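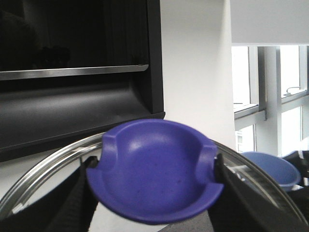

Product standards for household goods are written as though the buyer will own the item for a single afternoon. A kettle is tested for earth leakage, a pan handle for heat, a toy for small parts, and the test piece is always new. What happens to the item in its fourth year is treated as the owner's affair. Plastics show the weakness of this most clearly. Take a purple plastic spoon rest, a shallow dish with a raised rim and a notch at either side for the handle. Its whole duty is to hold a hot, wet utensil several times a day, and yet the rules that apply to it are concerned with what leaves the plastic during a set contact period in the laboratory. How the surface behaves after years of scouring is left out, although that surface is what the owner lives with.

My argument is that durability should be declared in the same way as capacity or power consumption: as a figure, measured by a stated method, printed on the box. I do not argue for a minimum. Minimums are slow to agree and quickly become targets. A declared figure leaves cheap goods on the shelf and lets the buyer see what cheap means.

The usual objection is that wear cannot be measured in a way that carries over to real kitchens. There is something in this. Water hardness differs from town to town, dishwashers run at different temperatures, and some people use wire wool on everything. But the same was said of fuel economy and of washing machine energy use, and in both cases a flawed test proved more useful than none, so long as every maker ran the same flawed test. A comparison needs a fixed procedure. It does not need a perfect one.

Erzsébet Veres, who ran the materials bench at Wendthorpe when I worked there, used a simple wash-and-abrade cycle for moulded tableware. Each cycle was one machine wash at 70 degrees followed by a fixed number of strokes with a nylon pad under a known weight. She recorded the cycle at which gloss fell by half. Of the samples I helped with, the worst reached that point at 428 cycles and the best at 2461. Both were sold as dishwasher safe. Both claims were true, in the sense that neither item melted.

That phrase deserves more attention than it gets. It has no agreed lifetime attached to it when it appears as a bare symbol on the base of a dish. A moulder can use it after a handful of washes or after several hundred, and the buyer has no means of telling which. A number beside the symbol would settle the matter at almost no cost in ink.

The cost of testing is a more serious point. Andor Tóth, formerly of the moulding firm Fernard, has put it to me that a small maker with 14 lines and three resin suppliers cannot send every colour of every item away for a long wear test. Pigment alone changes the result, and so does the tool finish. He is right, and any scheme would have to allow grouping by resin and wall thickness, with spot checks in place of full coverage. Grouping lets some poor items hide behind good ones. I would accept that for the first few years.

He also argues that buyers do not read numbers. I am less sure. They read tog ratings on duvets and thread counts on sheets, and the second of those tells them rather little. People will use a figure if it appears in the same place on every rival product and if larger plainly means longer.

There remains the matter of who checks. Self-declaration is cheap and invites optimism. Third-party testing is dear and slow, and when the laboratories at Sârbu and Kindov compared methods in August they disagreed on pad wear, which affects the result more than the pad's makers like to admit. My preference is for self-declaration with the test record kept on file and open to inspection – the same footing on which many electrical claims already stand. A firm that cannot produce the record loses the right to print the figure.

Repair is often put forward as the better cause, and for appliances it probably is. A moulded dish has no parts to replace. For goods of that kind the life is fixed on the day the tool closes, and the only useful moment to tell the buyer about it is before the sale.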